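Blue plastic part does not go into the gray mounting panel, what am I doing wrong?
Posted in Workshop and Fixtures

flarnby_bench

Hello all. I have a gray plastic mounting panel on a ribbed metal wall, with an aluminum rail running above it. I want to mount a blue plastic part on this panel. The part is long, it has a groove along the top strip and a small silver screw on one side. Lower down there is a rounded block in lighter blue.

I tried it 12 times this morning. Every time it goes in a little and then it stops. I do not want to press harder, I already broke one part last month.

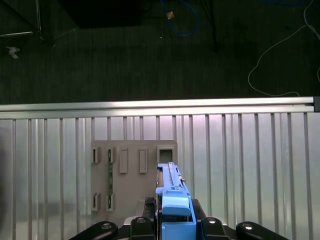
The panel has small narrow slots, and next to them two taller recesses with a raised rim. I was trying with the slots, but now I am not sure they are the correct place. The paper from Stistaria says only "insert and press", with no drawing. Should I loosen the screw first?

12 people found this useful

trevaskis

Please do not touch the screw yet. I had the same trouble with a similar panel and my mistake was the angle. I was holding the part straight and pushing all of it together. It went much better when I put one end in first, with a small tilt, and then brought the other end down slowly. If you feel a hard stop, take it out and look at the edges for a small burr – I remove it with a fingernail or a very fine file, 1000 grit paper is also good.

About slots or recesses I can not say for sure. Hold the part next to both before you push and compare the width.

oldcesum

just push it harder, they are made for that

flarnby_bench

Thank you trevaskis. I compared the widths and the slots are too narrow, so I was in the wrong place all this time. With the tilt it goes into the recess, but it still moves 2 mm from side to side. I will write to Stistaria and ask if this much play is normal.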